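Reference > Technology > Robotics > Household and service robots

Automated garment handling

212 shares | 14 comments

Automated garment handling is the use of machines to pick up, sort, fold, hang and pack clothing. It is one of the oldest goals in household robotics and one of the least finished. Washing and drying were mechanized long ago, but the steps before and after them – gathering clothes from where they lie, telling them apart, turning them the right way out and putting them away – are still done almost entirely by hand, both in homes and in most commercial laundries.

The term is usually kept separate from textile automation, which covers spinning, weaving, cutting and sewing. It also leaves out the flatwork machines found in large laundries, which feed, iron and fold sheets and towels. Those machines work well because the pieces are rectangular and a worker clips the corners in place at the start of the line.

Background

Most industrial robots were built to handle rigid parts. A metal bracket has the same shape each time it arrives, and a gripper can be made to match it. Clothing has no fixed shape. A shirt dropped on a bed can settle in a practically endless number of ways, and the collar or cuff a machine needs may be underneath the rest. Moving one part of the garment also moves the others, often in ways that are hard to predict.

Early research in the field dealt mainly with towels. A towel has four corners and no inside, and a robot can find a corner by lifting the cloth, turning it and looking at its outline. Work later moved on to T-shirts and trousers. Results were often good in the laboratory but slow, with several minutes spent on a piece that a person folds in a few seconds.

Types of garment

Garments differ greatly in how hard they are for a machine to handle. Thin knit items such as T-shirts lie flat but slip and stretch. Trousers are heavier and hold their outline better, though one leg commonly hides the other. Socks are small and have to be matched. Bras, hooded tops and anything with loose straps are usually left out of trials altogether.

Padded jackets form a group of their own. The filling springs back after it is pressed, so a fold does not stay folded unless something holds it. The shell fabric is often smooth. A gripper that closes on the middle of a panel may squeeze mostly air and filling, and the hold weakens as the filling shifts. The usual approach is to take a small pinch of the outer fabric between two soft-faced fingers, lift it clear and then look for an edge, hem or sleeve to take with a second gripper. Color matters too. On a black jacket the stitched channels show up poorly in a camera picture, particularly when strong window light falls on a pale surface beside it.

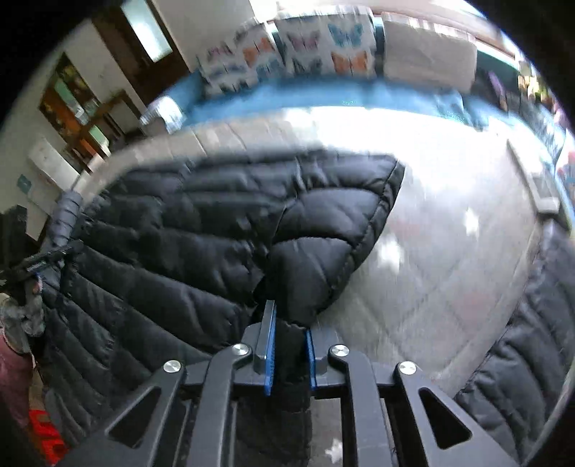

Gripping methods

Parallel-finger grippers are the most common type used with clothing. Two fingers move toward each other and press the cloth between them. Pads of rubber or a similar material are often added to the inner faces to raise friction, which lets the gripper hold with less force. The main drawback is that the fingers need a raised fold or a free edge to close on. Cloth lying flat on a hard table gives them nothing to take hold of, and for this reason many trials use a padded or springy work surface.

Suction cups work on coated fabric and on film packaging but lose their seal on open knits. Needle grippers, which push fine angled pins into the material, are used in sewing plants to lift single plies. They can mark light fabrics and are rarely considered for finished clothes. Roller grippers draw a pinch of cloth in between two turning wheels and have been tried for separating stacked pieces.

Hands with three or more fingers have also been tested. They can do more once the cloth is held, for example sliding along a hem to reach a corner. They cost more, break more often and are harder to control. As of 2021 most published systems still used two plain fingers, sometimes on two arms.

Teaching by demonstration

Older systems were programmed step by step: find the highest point, grasp, lift, rotate, find the lowest point, grasp again. The method is reliable within its limits but fails when a garment does not behave as expected, and each new type needs its own set of rules.

A second approach is to record people doing the work and train a program on the recordings. In some projects a person steers the robot from a distance. In others the person holds a gripper in the hand, with a camera attached, and does the chore directly with no robot present. The second way is faster and can be done in ordinary rooms, which gives the training material a wider mix of furniture, floors and lighting. It also has weak points. A person moves more freely than most robot arms can, and a hand-held tool does not always record how hard the fingers press.

Coverage remains a problem with both. A program trained mainly on shirts will often treat a jacket as a large, badly behaved shirt, and may try to flatten it by pulling at one side until it slides off the surface.

Notable projects

The Irska garment trials were a series of laboratory tests with a fixed two-arm robot. The test set held 28 garments, from hand towels to a winter coat, each dropped on a padded table before every attempt. Over 949 attempts the robot produced an acceptable fold in slightly more than half. Towels accounted for most of the successes. The coat was never folded to the required size, although the robot did hang it on a hook several times.

Nuvov was a home folding cabinet shown in prototype form. The user clipped each item to a rail at the front, and the machine drew it in, folded it over a set of moving plates and dropped it into a tray. It accepted shirts, trousers and medium towels, but no padded clothing, underwear or children's sizes. Reviewers of the prototype noted that clipping a shirt to the rail took nearly as long as folding it. The cabinet did not go on sale.

Castaño, a commercial laundry serving hotels and sports clubs, ran a sorting line in which an overhead arm lifted single items from a bin and dropped them into one of 14 chutes. The arm did no folding. Its chief difficulty was lifting two or more pieces at once, and a worker remained at the end of the line to separate tangled items. The laundry kept the line for towels and robes and returned its uniforms to hand sorting.

Firnum is a software package for estimating the shape of a crumpled garment from camera pictures. It labels visible parts such as collars, cuffs and waistbands, and suggests points to grasp. It is used mostly by university groups. Its handling of dark quilted fabric is listed by its developers as a known weak area.

Performance compared with hand work

Comparisons between machines and people are difficult to make fairly. A person folding laundry also checks for stains, closes zippers, empties pockets and decides what belongs to whom. Few test setups include any of these steps. Speed figures are often given for the fold alone, starting from a garment already spread out, and leave out the time needed to reach that point.

In the Irska trials, spreading took up the larger share of the time. The average for a successful T-shirt was 19 times longer than for the person used as a reference. Failed attempts were not counted in that average.

Zippers and snaps are treated as a separate problem. Closing a zipper requires lining up two small parts while holding the cloth tight with a third point of contact, and it has mostly been shown on samples fixed to a frame.

Use in homes

No general-purpose household robot able to put away a normal load of laundry was in regular use as of 2021. Cost is one obstacle, as a pair of arms suited to the job is far more expensive than the appliances it would stand beside. Space is another. Clothes in a home are left on beds, benches, chair backs and floors, often among other things, and a machine must be able to reach them without knocking over what is nearby.

Some makers have looked at narrower tasks instead. These include picking clothes up from the floor and placing them in a hamper, moving wet laundry from washer to dryer, and hanging coats by the door. Picking up is considered the nearest to practical use, since it does not matter much how the garment is held as long as it reaches the hamper – a poor grasp is good enough.

See also

Bin picking
Deformable object manipulation
Flatwork ironer
Laundry folding board
Service robot

Page last edited October 20, 2021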